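Questions Families Ask About Spring Testing at Nosberg

When will we see our child's scores?
We mail them home in May, and if yours hasn't come by the end of that month, please do call the front office and we'll happily print you another!

Does my child have to take part?
All 364 students in grades three through eight are scheduled, though you're welcome to talk it over with us first (plenty of parents do).

How long is each session?
Math runs 60 minutes, with a good stretch break afterward.

What about breakfast on test days?
Anything your child already likes is just fine, and fruit is always a nice start.

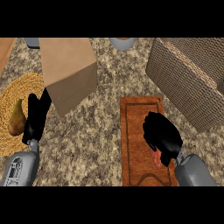 A pear on the kitchen counter.

Who can I talk to?
Aslı Kocabaş, our testing coordinator, is glad to hear from you.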